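Clisterura ライブ録音データセット データカード

概要

Clisterura は、小規模会場で演奏するバンドのライブ録音を、楽器別のマルチトラックと演奏情報の注釈つきで収めたデータセットである。音源分離、拍検出、編成推定の評価を主な用途とする。収録曲数は400、参加バンド数は51。スタジオ録音は含まない。

編集は Arvid Hägglund と Estela Urrutia、注釈の設計は Candela Vidal が担当した。本書は 3月21日 時点の内容に対応する。

収録の範囲

対象はロック、ソウル、カントリーおよびその周辺のカバー曲とオリジナル曲で、編成は独奏から十人編成までとする。管楽器を含む編成は brass タグ、女声リードを含む曲は vox_f タグで検索できる。同じバンドが編成を変えて出演した場合は別のセッションとして扱い、band_id のみを共有する。

会場は Flumemier と Nordin の二か所である。Flumemier は天井が低く、ドラムの回り込みがボーカルマイクに強く入る。Nordin は残響が長いため、拍検出の評価では会場別に値を報告することを推奨する。

ディレクトリ構成

audio/ 楽器別トラックおよびステレオミックス
annot/ 拍、小節、曲構成、ソロ区間の注釈
meta/ バンド、編成、会場、機材の情報
splits/ 学習用と評価用の分割リスト
tools/ 読み込みと検証のスクリプト

音声形式

すべて48 kHz、24ビットの WAV である。トラック名は「セッション番号_曲番号_楽器」の順とし、楽器名は meta/instruments.csv の表記に従う。ギターが複数いる場合は gtr1、gtr2 と続ける。番号はステージ下手からの並び順で、リードとリズムの区別を表すものではない。

音量の正規化は行っていない。クリップした箇所は修復せず、annot/clip.csv に開始時刻と終了時刻を記載した。

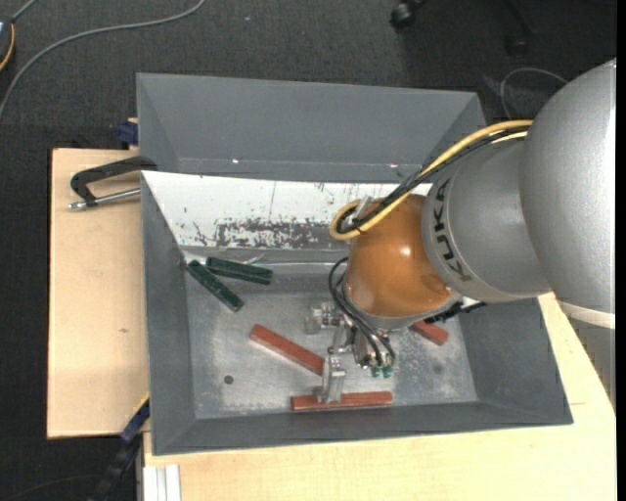

注釈の手順

拍と小節は Mevier の自動検出で初期値を作成し、注釈者2名が独立に修正した。両者の差が50ミリ秒を超えた拍は Candela Vidal が再度聴取して確定した。曲の終わりのリタルダンドや、ドラムが抜けるブレイクでは差が大きくなりやすい。該当区間には free フラグを付してあり、標準の評価スクリプトでは除外される。

曲構成のラベルは intro、verse、chorus、bridge、solo、outro、talk の七種類とする。talk は曲間の話や観客への呼びかけを指す。演奏を続けながら手拍子を促す区間は talk とせず、元のラベルに crowd を併記する。

分割

曲単位ではなくバンド単位で分割した。評価用は200曲、学習用も同数で、同じ band_id が両方に現れることはない。検証用の分割は用意していないため、必要な場合は学習用からバンド単位で切り出すこと。メンバーの掛け持ちについては meta/players.csv を参照されたい。二つのバンドで演奏するベース奏者がおり、いずれのバンドも学習用に置いた。

既知の問題

Nordin の初期セッションでは、キックとベースのトラックに位相のずれがある。tools/align.py で補正できるが、配布音声には適用していない。

アコースティック独奏のセッションには、観客席のマイクが存在しないものがある。この場合 aud トラックは無音ファイルではなく欠落となる。読み込み時に存在を確認すること。

メドレーの曲境界は、注釈者の判断により一曲とした場合と複数曲に分けた場合が混在している。統一は8月の改訂で行う予定である。

利用条件

研究目的での利用に限る。楽器別トラックの再配布、および特定の歌手の声を模倣する合成モデルの学習への使用は認めない。カバー曲の作曲者と作詞者の権利は本データセットの許諾範囲に含まれず、公開の場で再生する際は利用者が別途手続きを行うこと。

出演者から削除の申し出があった場合、該当セッションは次版から除外し、splits/ のリストも更新する。番号の詰め直しは行わない。

変更と連絡

録音の誤りは Rizwan Cassim、注釈の誤りは Candela Vidal が受け付ける。報告にはセッション番号、曲番号、該当時刻を含めること。ミックスの参照設定は Mogens Mogensen が作成したもので、meta/mix_notes.txt に記載している。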